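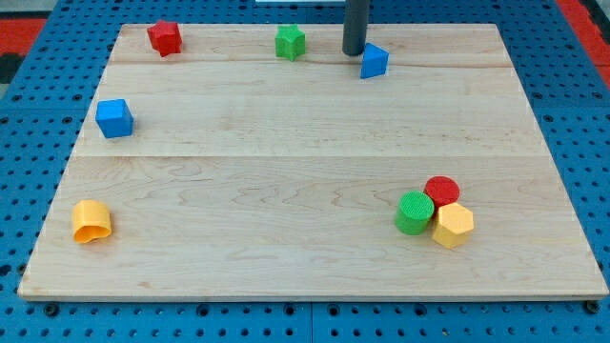 Maple board, blue triangular prism, red star. The wavy grain runs mostly side to side, and I could look at it all day.

Blocks on Maple: the September Gallery

Welcome back, block people! For anyone new, this page is where I keep pictures of the chunky geometric shapes I've been collecting and setting out on boards and trays ever since my nephew outgrew his first set and I very much did not. I have 2,682 loose pieces cataloged now (the spreadsheet is a monster), and the shapes are still my favorite part of the whole hobby. Cubes are fine. Cubes are great! But give me a star prism with five good thick points and I'm happy for the evening.

This month's picture is all about color against pale wood. I'd been using dark trays for years, and Amparo Olmedo kept telling me to try maple. She was so right. A saturated royal blue really sings on that creamy background, and the lighter face of the prism shows off the edges beautifully. Red does something different again, it sort of warms up the wood next to it.

A few notes for the people who always write in about details:

The board is joined from planks, and you can find the seams if you look, one near the back and another roughly across the middle. I love a visible seam. The strip of slightly lighter wood along the front edge is my other favorite bit.

Blue underneath, with all those evenly spaced round holes, was a happy choice too. It picks up the prism and makes a nice crisp border around the maple. The red peeking in at the back corners does the same favor for the star.

Stars are best upright with the flat top facing up, in my opinion. You get the full outline and the thickness at the same time. Triangular prisms I like resting on a rectangular face so the point goes up, like a little roof.

Next up I want to try the Salinas trays, which go up to 145 pieces if you pack them tight, and then back to maple for the winter colors.

Comments (4)

Hala Khoury
That blue!! I have a whole drawer of prisms and now I want to get them all out on wood.

Damián Sandoval
Do you oil your maple boards or leave them bare? Mine went yellow after a year.

Lleucu Jenkins
Damián, I use a plain wax on mine, very thin, and buff it the next morning. Still pale after 11 years.

Ha-rang Kwon
Team star here. Please do a page with only stars next time, any color.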